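Wet Bench and Sink Check, Room 409, Darcombe
October round. Checked by Jozef Koster

1. Eyewash tag signed. OK. Same pen, same loop, six months running.
2. Aisle clear. OK.
3. Sink free of tools. FAIL. Metal tools in the basin again, bottles for company.
4. Towel and soap dispensers on the wall. OK, both.

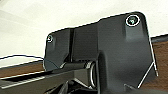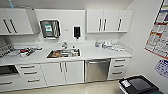
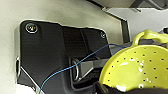

5. Bottles labeled and dated. PARTIAL. One says "Tuesday's," which is a start.
6. Wall cabinets latch. OK, if you lean on them.
7. Spill kit stocked. FAIL. 53 gloves, all left-handed in spirit, and no absorbent. Reorder from Hegazy.

Recheck at the end of the month. I would like item 3 to surprise me.

Comments (2)

Tiina Sjöberg
The tools were soaking. The sign-up sheet has a column for soaking.

stallov_bench2
Can we get a second rack before we get a second checklist?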